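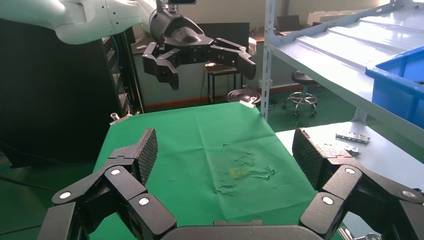

Frequently Asked Questions

Please read this page before you write to us. Most letters we receive ask one of the questions below, and you will have your answer faster if you find it here. Prices are on the separate price page.

About our tablecloths and fabrics

What does Erkosell sell?

We sell table linen by the piece and fabric by length. The table linen is tablecloths, runners and napkins. The fabric is the same cloth, not hemmed, for people who like to sew at home. We do not sell curtains or bedding, although we are asked for it every month.

What are your tablecloths made of?

We have two qualities. Trunport is a cotton and linen mix, a little heavy, and it hangs well over the corners of a table. Clitis is all cotton, thinner and softer, and it is the better choice for napkins and for small tables. Both are woven for us and dyed before weaving, except the white, which is not dyed.

Which one wrinkles less?

Neither of them is free from wrinkles. Trunport wrinkles less in daily use, but when it has a sharp fold from the package it needs more work with the iron. Clitis wrinkles quickly and becomes smooth quickly. If you do not want to iron at all, we would advise you to buy polyester from another shop.

Will the color be the same as on my screen?

Not exactly. Greens and dark reds are the most difficult. We send up to four small samples in a letter, and you pay only the postage. Please look at them in daylight and also in the evening under your own lamp, because the moss green becomes quite brown under a warm lamp.

Can I order the same color next year?

Usually yes, but every dye lot is a little different. If you need eight napkins and may need twelve later, please order twelve now. The lot number is printed on the paper band. If you write to us with this number, we can look if any pieces are left from it.

Sizes

How do I choose the right size?

Measure the table top, not the old cloth. Then decide how much should hang down. For every day, 20 cm on each side is comfortable. For a dinner with guests, many people like 30 cm. You add this number two times to the length and two times to the width.

Do you give the size before or after washing?

After the first wash. A new Trunport cloth of the 132 cm width will measure a little more when you open it. This is correct and it is not a mistake in cutting. Clitis shrinks less, but please wash it also before you decide that it is too long.

Can you make a special size?

Yes, up to 500 cm in length. The width cannot be more than the width of the roll, unless you accept a seam. We place the seam at the side and not in the middle. Special sizes need three weeks and cannot be returned, so please measure twice.

Do you make round cloths?

Only in Clitis, and only in two sizes. A round hem in the heavy cloth does not lie flat and we were never satisfied with it.

Washing and stains

How should I wash a new cloth the first time?

Alone, at 40 degrees, with half the usual detergent and without softener. Dark colors will give some color to the water in the first two washes. After this they can go together with similar colors.

What can I do about candle wax?

Let it become hard and lift off what you can with a spoon. Put plain paper under and over the place and pass with a warm iron, changing the paper often. Colored wax may leave a shadow. In this case wash the cloth as usual, and if the shadow stays, repeat the washing before you try anything stronger.

And red wine, coffee, oil?

For wine and coffee, use cold water soon and do not rub. For oil, put a little dish soap on the dry cloth, wait ten minutes, then wash. Never put the cloth in the dryer while you still see the stain – the heat makes it permanent.

There are pale marks on my dark cloth. Is it a fault?

Most often it is detergent powder that did not dissolve, or a cleaning spray with bleach. Powder goes away if you rinse again in warm water. Bleach does not go away, and we cannot repair it.

Orders and returns

How long does delivery take?

Orders paid before 2 p.m. leave us the next working day. In September we close the workshop for one week, and the orders wait until we are back. Orders over 100 euros travel without delivery cost.

Can I return something?

Yes, within 30 days, if it is not washed and not cut. Please keep the paper band. Fabric by length can be returned only if there was our mistake.

Where is the Mạc pattern?

Mạc, the small check number 757, is not woven any more. We have some napkins left, but no tablecloths. Write to us if you need to replace one – we will look on the shelf.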